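Sorting the kids' clothes this month, one room at a time. The bedroom took 2 evenings. The lounge is next, mostly because everything ends up there.

Rules so far: if it fits and gets worn, it stays. If it's too small, it goes in the bag for Nidia. Anything with a hole goes in the mending pile – which I do get to, eventually.

Pui-shan asked how I fold hoodies. Sleeves in, hood down over the front, then in half. They take up less of the drawer that way.

Bag for Nidia is at 8 tops now. February is a good time to do it, before the school stuff starts piling up.

Tops are the slow part of the lounge, as they all need a look at the cuffs and neck first. The red one on the grey seat has a white ribbed band with thin red stripes, so it gets a cold wash by itself. I'm not risking pink stripes again.
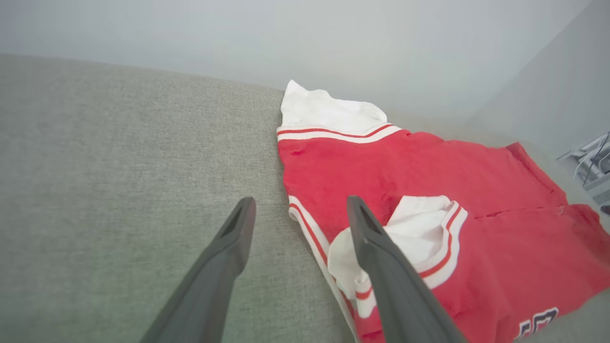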